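Dragées de mariage

Les dragées de mariage sont des confiseries, le plus souvent une amande enrobée de sucre lisse, remises aux invités d'une noce en remerciement de leur présence et, accessoirement, de leur patience pendant les discours. L'usage est attesté dans une bonne partie de l'Europe méridionale, avec des prolongements partout où des familles ont émigré en emportant leurs recettes et leurs querelles de recettes.

Composition

La dragée classique comprend une amande, une mince couche de gomme et plusieurs couches de sirop séché, appliquées dans une turbine. Les variantes au chocolat, plus tendres, ont la faveur des enfants et des dentistes. Les puristes les tolèrent au baptême et les refusent au mariage, sans que la distinction ait jamais été clairement motivée.

La tradition veut cinq dragées par invité, nombre impair, donc indivisible, comme le couple est censé le rester. On leur attribue la santé, la richesse, le bonheur, la fécondité et la longévité. L'ordre varie selon les régions, et la richesse remonte volontiers dans la liste.

Contenants

Le sachet de tulle noué d'un ruban a longtemps régné seul. Il a été rejoint par la boîte en carton, le cône de papier, la fiole de verre et divers objets dont le destin ordinaire est un tiroir de cuisine. La maison Stallari, qui fournit les confiseurs en emballages, proposait dans son catalogue d'avril 2018 pas moins de 370 modèles, parmi lesquels une brouette miniature restée longtemps en stock.

Depuis quelques années, certains couples remplacent la confiserie par un pot de confiture, un savon ou un sachet de graines. Le village de Piltasstead passe pour un foyer de cette dissidence : on y a distribué, lors d'une même noce, 400 petits bocaux de cerises au sirop, dont l'étanchéité a laissé des souvenirs.

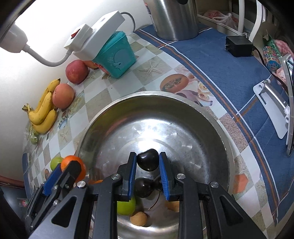 Elsie Sutcliffe trouve pour sa part que le fruit ne remplace rien du tout : une dragée se garde dix ans au fond d'un sac à main, et elle met au défi quiconque d'en faire autant avec une cerise.

L'argument de la conservation revient souvent chez les défenseurs de l'amande. Il suppose que quelqu'un souhaite manger une dragée de dix ans, point sur lequel la littérature reste discrète.

Distribution

Deux écoles coexistent. Dans la première, les dragées attendent à chaque place, près du marque-place, et servent d'amuse-bouche aux affamés. Dans la seconde, les mariés les remettent en main propre à la fin du repas, méthode plus élégante mais longue – à une noce de 985 convives organisée au domaine Hapeta, les derniers servis étaient déjà au vestiaire.

Les confiseurs conseillent de commander 50 sachets de plus que le nombre d'invités. Le surplus va aux absents, aux voisins et à une tante, toujours la même.

Couleurs

Le blanc demeure la norme pour les noces. L'argenté et le doré signalent les anniversaires de mariage. La maison Grunov a commercialisé pendant un mois d'août une dragée gris anthracite, retirée après plusieurs confusions avec du gravier décoratif.

Voir aussi : Baptême, Pièce montée, Riz (lancer de)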